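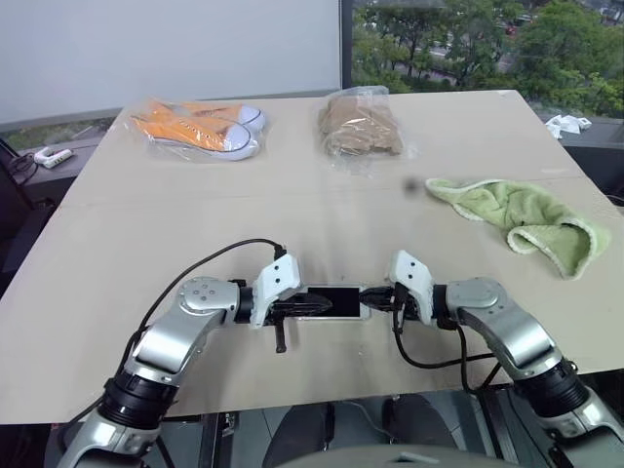 Chapter 3
Showing, Then Telling: Teaching a Robot by Hand

The first time I tried to teach a robot to pick up a phone, I did what any programmer would do and wrote down the steps. Move here, close the fingers, lift. I had 30 lines of code by lunch and a phone that kept skating across the table (my own phone, too, which I don't recommend!). Then a colleague on the Yoon project sat me down at the controls, one handle for each arm, and told me to just do it myself. I got it on my second try, and I couldn't have told you how.

That gap between what your hands know and what you can write down is what this chapter is about. We'll look at two ways to close it. In kinesthetic teaching, you grab the arm and push it through the motion. In teleoperation, you stay out of the way and drive the arms from a distance, while the computer records every joint angle and every camera view.

Flat, thin things like a phone are a great place to start, because there's so little to grab. Do you pinch the two short ends? Slide it to the table edge first? You'll make that choice in a split second, and then make a different one next time, and your robot has to learn from both.

By the end of the chapter you'll have recorded 100 demonstrations of your own using the Trikeo exercises, and you'll have thrown some of them out. Before you read on, pick up your phone using only 2 fingers of each hand. Go slowly, and write down what your left hand did first.

3.1 What counts as a demonstration?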